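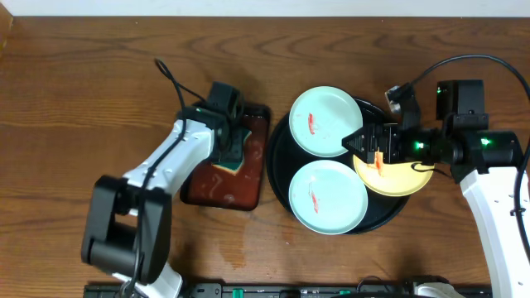 Plates on the round black tray, with some food still on them.

Home | Tables | Trays and Plates | Care | Questions | Shop Hours

Questions about clearing the table and caring for trays

2 March 2019 is the old list; updated March 2, 2019, by Antigoni Giannakopoulos, Pranwood

Do I need to scrape the plates before I put them on the tray?
It is better, yes. Small pieces of food fall between the plates and then they stick to the tray. Use a soft spatula or a piece of kitchen paper.

The plates do not all fit flat on my round tray. Is this a problem?
No. One plate can lie a little over the edge of another one. Please carry the tray with two hands and do not go up the stairs with it.

How many plates can I stack?
We recommend maximum 6 small plates in one stack. With food between them the stack is not stable, so clean them first.

Tomato sauce has left an orange colour on my pale plate. How can I remove it?
Make a paste from baking soda and a little water, leave it on the mark for nearly 43 minutes, then wash as usual. If the mark is old, you may have to repeat this. Please do not use steel wool.

My dark tray shows every finger mark. What do you advise?
A glossy surface is always like this. Wipe it with a damp cloth and after that with a dry one. Furniture polish is not suitable, the plates will slide.

Can I leave a wet tray on a wooden table?
Please don't. Water stays under the tray and it can make a pale ring in the wood. My colleague Valentin Mocanu had to sand one tabletop in February for this reason, and the customer waited 4 days to have it back.

May the trays go in the dishwasher?
The plates yes, the trays no. The heat can bend them.

I have lost one plate from my set. Can I buy only one?
Usually yes. Write us the colour and the diameter. Old colours we cannot promise.

Contact: Pranwood, customer desk, extension 427 | © 2019 Pranwood | Back to top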